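Inument endless mode, anyone past level 100 of the tower?

mossycoat
Been playing Inument on my phone since January and I'm properly stuck. The story levels were a breeze, but the endless tower keeps flattening me at floor 97 or so. I've saved up 500 gems and can't decide between the grapple upgrade and a second shield. What did you lot buy first?

Eltance_fan
Grapple, no question. The shield only soaks up one hit and then you wait ages for it to recharge. I got to 100 the same arvo I bought it.

dunny_rat
Disagree with that completely, sorry. Grapple is great if your thumbs are quick. Mine aren't, and the second shield got me through the spinning colour gates when nothing else would. Each to their own but I wouldn't call it "no question".

mossycoat
Ha, my thumbs are rubbish too. I play on the couch after tea, usually with one eye on the telly, so maybe shield it is? Does it carry over when you restart from a checkpoint?

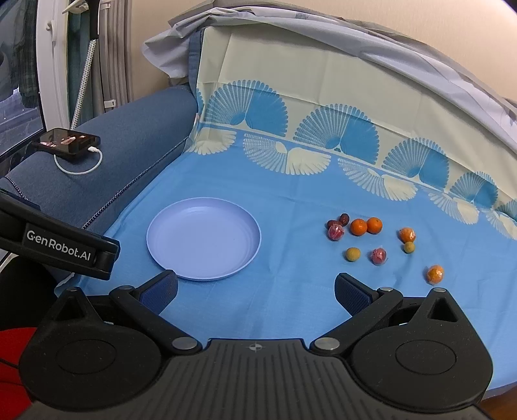
And while I'm at it, has anyone worked out the gates on floor 4? I lose a heart there every single run, which is embarrassing given how far I can get afterwards.

dunny_rat
Yep, carries over. For the gates on 4, hug the left wall and don't jump until the second one goes purple.

Abena Yakubu
Left wall stopped working for me after the last update, they shifted the timing. I go through the middle now and jump on purple. Also, turn the ads off if you can stand paying the 7 bucks, getting an ad between runs completely wrecks my rhythm.

Eltance_fan
Seven bucks for a free game, yeah nah. Just play in flight mode.

Abena Yakubu
Then your scores don't go on the leaderboard! I'm 4 spots off my brother and I'm not giving that up for anything.

mossycoat
OK bought the shield. Floor 99. NINETY-NINE. Fell off the ledge straight after the bats, I could've thrown the phone. Going through the middle on 4 worked a treat though, cheers Abena.

Eltance_fan
Would've made it with the grapple :)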